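Cómo organizar una despensa en una estantería abierta

Publicado en Casa y cocina. Texto de Noémi Balogh

Una estantería abierta sirve muy bien de despensa si se decide antes qué va a cada altura. Este método lo uso en mi cocina de Brendesby desde junio y lleva una mañana de trabajo, contando la limpieza.

Qué hace falta

Un paño de microfibra y otro de algodón
Agua templada con unas gotas de jabón neutro
Cinta métrica y lápiz
Etiquetas adhesivas y rotulador permanente
Una escuadra de fijación a la pared con su taco y su tornillo
Una caja de cartón grande para lo que se va a tirar o regalar

Paso 1. Vaciar todo

Saque todos los alimentos y póngalos sobre la mesa. No deje nada en los armarios con la idea de revisarlo luego. Agrupe por tipo: conservas, pasta y arroz, harinas, legumbres, postres en polvo, desayuno, especias. Los paquetes abiertos van aparte.

Paso 2. Revisar fechas

Separe lo que ha pasado la fecha de caducidad y tírelo. La fecha de consumo preferente es otra cosa: un arroz o unas lentejas que la han superado por poco se pueden comer si el envase está cerrado y no hay bichos ni olor a rancio. Las latas abombadas, oxidadas en la costura o con golpes fuertes en el borde van a la basura sin abrirlas.

Paso 3. Medir

Mida el hueco entre baldas y anótelo. En mi caso quedan 40 cm por nivel, de sobra para botellas de aceite y cajas de cereales de pie. Mida también el fondo. Si es mayor que el largo de su antebrazo, lo que quede detrás se olvidará, así que conviene poner ahí solo repuestos del mismo producto que está delante.

Paso 4. Fijar el mueble

Si la estantería es alta, atorníllela a la pared antes de cargarla. La mía mide casi 200 cm y se movía al tirar de una balda. Con una escuadra en la parte superior basta en paredes de ladrillo; en pladur hay que usar tacos específicos. Compruebe después con un nivel que no cae hacia delante.

Paso 5. Limpiar y dejar secar

Pase el paño con jabón, luego otro solo con agua, y seque con el de algodón. En las esquinas se acumula harina, que es lo que atrae a la polilla. Espere al menos 2 horas antes de colocar nada. Un papel o un hule en las baldas es opcional; yo lo quité porque las migas se metían debajo.

Paso 6. Repartir por alturas

Abajo va lo pesado: garrafas, latas, tarros de cristal. En el centro, lo de cada día. Arriba, lo ligero y lo que se gasta despacio, como las gelatinas, los pudines en polvo o las infusiones. Si hay niños en casa, suba también los frutos secos enteros y deje a su alcance solo lo que puedan coger sin permiso.

Empiece con pocas cosas, una o dos por balda, y mire el resultado desde lejos antes de seguir llenando.
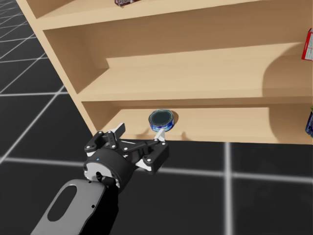
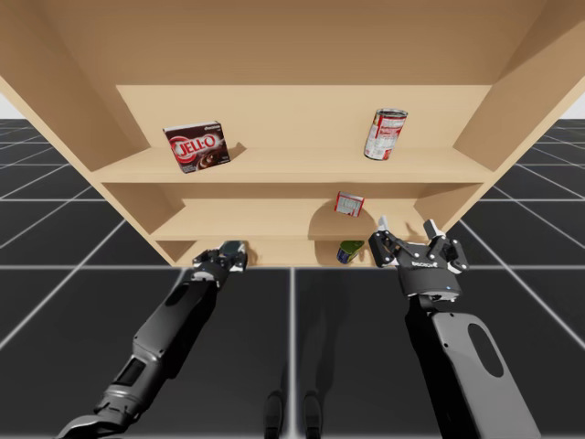

Paso 7. Delante lo viejo, detrás lo nuevo

Cada vez que llegue la compra, ponga lo nuevo al fondo y adelante lo que ya tenía. Escriba el mes en los paquetes que abra. Los que no cierran bien se pasan a un tarro con tapa, con la etiqueta recortada del envase original para no perder los tiempos de cocción.

Paso 8. Llevar una lista

Yo la tengo pegada por dentro de la puerta de la cocina. En la primera revisión salieron 71 productos, y varios eran el mismo repetido. Anote solo lo que se repone siempre y tache cuando abra el último. Antes de ir a la tienda, haga una foto de la lista con el teléfono.

Mantenimiento

Una revisión rápida cada mes y una limpieza completa al cambiar de estación. Si aparece polilla, vacíe la balda afectada, tire todo lo que estuviera abierto y aspire las juntas y los agujeros de los soportes. Las hojas de laurel no la eliminan; las trampas de feromonas ayudan a saber si sigue habiendo.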